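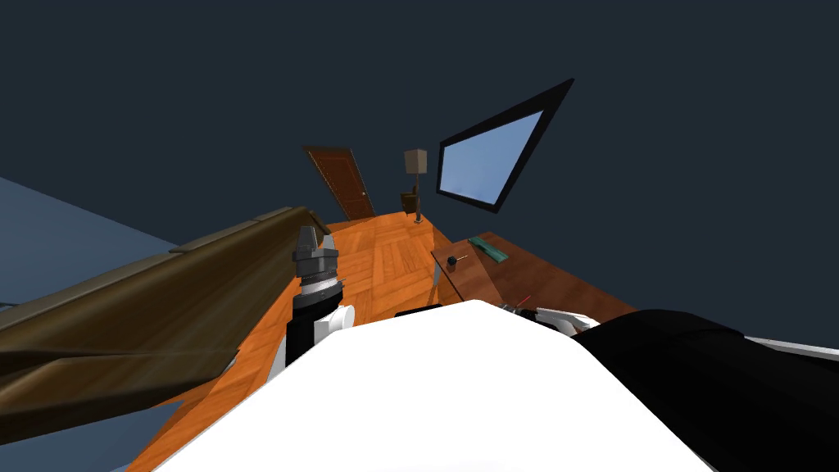

*by Zinhle Engelbrecht*

Burgi Tanner had the trial copy of Goron for eight days, and on the last of them she still hadn't got it to tidy the desk. Tutano sold it as a practice room for two-armed robots. You bought a licence, 178 a month, and your robot could drop things in there all night without breaking anything you owned.

"Run it again," said Miklós.

She ran it again. He had come down from accounts to see what the money was for, and he stood behind her chair with his coat on.

"What's the green one?"

"It's just the green one. It has to go to the other side."

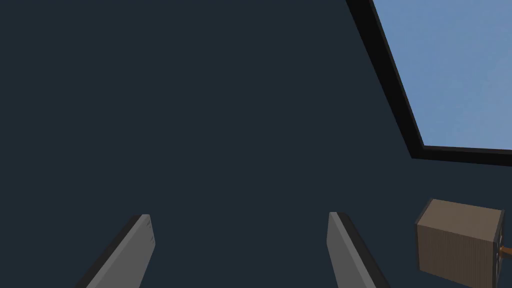
*Both fingers up, nothing between them.*

"It isn't holding anything," he said.

"No."

Burgi wrote that down. Her review was due on Sat 29 April and so far it had two headings and a complaint about the manual. The room loaded quickly. The support desk, a man called Heino, answered every message in one line. She had asked him on Tuesday why everything leaned, and he had written back: *Check your camera mount.* She had checked it – it was set the way the manual said.

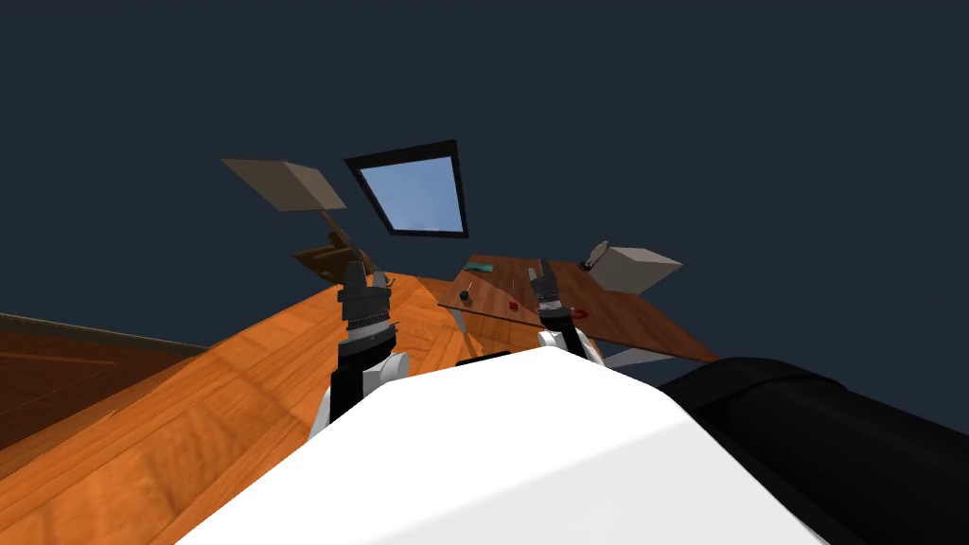 "Would you buy it?" Miklós asked.

She thought about the old rig upstairs, and the 500 they had spent on new fingers for it in the winter.

"For three months," she said. "Then I'd ask again."

He nodded and did up his coat. Burgi typed *three months* under the second heading and pressed run.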